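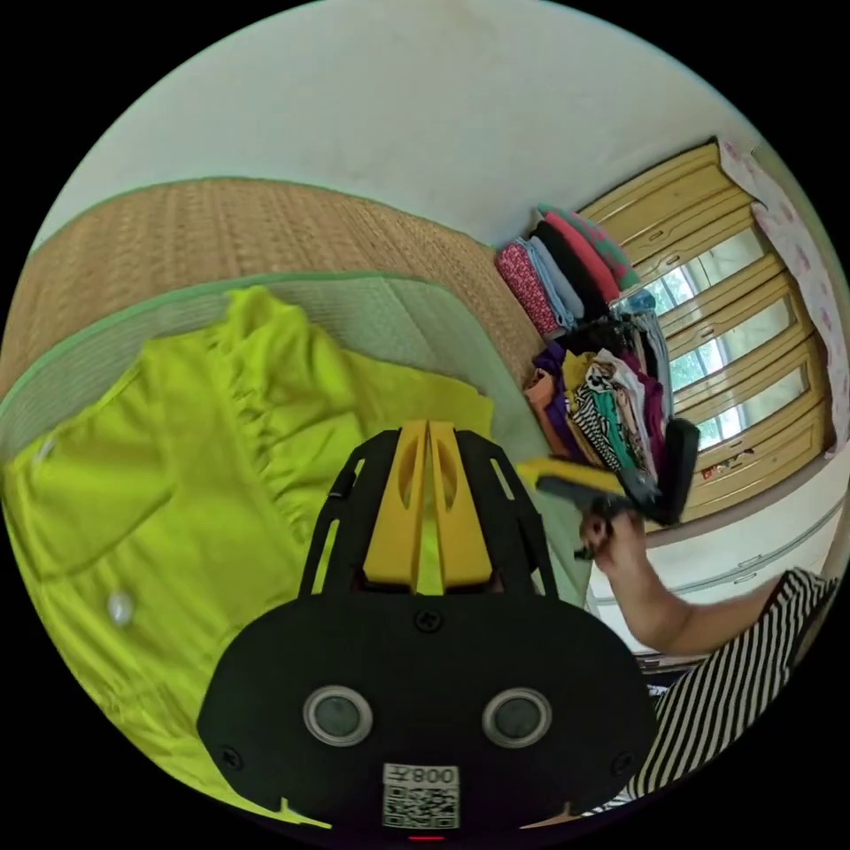 Cahier d'atelier – 21 juin 2018

Campagne Dondeck, suite. Repris le plan de com là où on l'avait laissé. Tests d'objet pour l'emailing :
- version A, question directe
- version B, nom du produit en premier
- version C abandonnée, trop longue sur mobile

B devant A sur les ouvertures, mais clics quasi pareils. Pas conclure trop vite, la liste de test vient surtout du salon de janvier, donc des gens qui connaissent déjà la marque. À refaire sur liste froide avant d'en parler au client.

Flyers : 2,000 ex. confirmés chez l'imprimeur. BAT reçu, le vert sort trop jaune sur le couché mat. Demandé un second BAT, pas de réponse à 17h. Relancer demain matin!! Pendo pense qu'on peut passer en ton direct, vérifier le surcoût avant de dire oui.

Didness : brief toujours pas signé. Ils veulent affichage + radio + web avec un budget qui couvre à peine l'affichage. Proposé deux scénarios :
1. affichage seul, 6 semaines, une seule accroche
2. web + radio locale, 3 semaines, accroche déclinée

Je penche pour le 2. Marius non (il trouve que la radio dilue). À trancher avant l'envoi du devis.
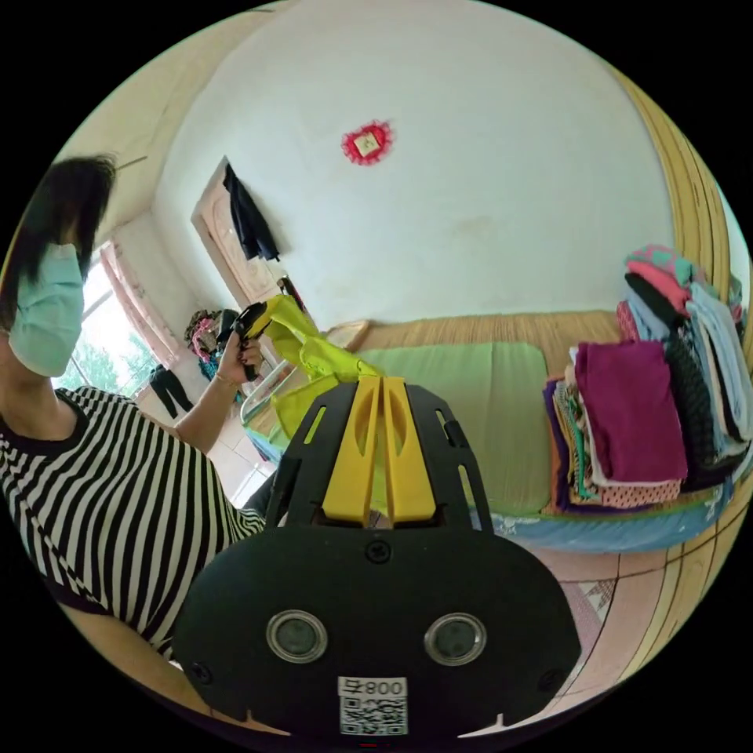 Photo : atelier / P. Kinyua

Accroches, séance avec Marius Barbu. Gardé « Chez vous, en mieux » malgré les réserves, à tester. Jeté tout ce qui finit par un point d'exclamation. Le jeu de mots sur le nom ne marche qu'à l'oral, noté pour le spot eventuel.

Weerasinghe : rapport mensuel à refaire. Les conversions étaient comptées deux fois, balise posée sur la page panier ET sur la page merci. Retirée du panier. Chiffres des semaines précédentes faux aussi, donc prévenir le client avant qu'il les présente en interne. J'ai commencé le mail, Pendo relit.

Pendach : logo vectoriel enfin reçu, mais polices non vectorisées. Redemander.

Reste :
- liste froide Dondeck
- surcoût ton direct
- devis Didness, les 2 scénarios chifrés
- mail Weerasinghe
- ranger le dossier partagé, on a trois « final_v2 » et je sais plus lequel est parti

Rechercher dans le cahier... OK

Entrées récentes
Pendach, premiers retours sur la charte
Tarifs affichage, notes en vrac
Dondeck : plan de com, première passe
Balises de suivi, ce qu'on pose et où
Weerasinghe, réunion de lancement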